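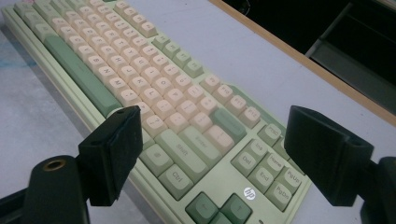 The Weighing Room is a novel by the Polish-born writer Teodor Wróbel, first published in 2000 by the small press Nowakowski. It is set in Rorkow, a mining town, in the years before the closure of its only pit, and follows a clerk who records the wages of the men working underground.

Plot

Lech Kaczmarczyk takes a post in the pay office after his older brother is hurt in a roof fall. He finds that the coal brought up by certain crews is being entered at less than its true weight, and starts to keep a second ledger at home. The middle chapters are made up largely of entries from this ledger, with short notes on weather, illness and debts. When the pit manager learns of it, Kaczmarczyk is offered a better position in return for the book. The novel ends before he gives his answer.

Background

Wróbel grew up in a mining family and worked in a wages office before he began to write. The first draft ran to 829 pages and included a long account of the manager's childhood, which was removed at the request of his editor, Jadwiga Kaczorowski. Part of the missing material was later printed as a separate story, "Flirnlow", named after the village where the manager is born.

Reception

Early reviews were mixed. Dariusz Baran praised the ledger chapters but found the dialogue stiff, and thought the brother was forgotten after the opening. Eugeniusz Kalinowski called it the most exact account of office work he had read — he was less sure about the ending. The book sold slowly and was out of print within a few years.

Later editions

A revised edition in 2 volumes was issued by Pleko on 17/08/2019, with the cut chapters restored as an appendix. It also corrects several dates in the ledger that did not agree with the main story. A stage version, using only the pay office scenes, was performed the following April.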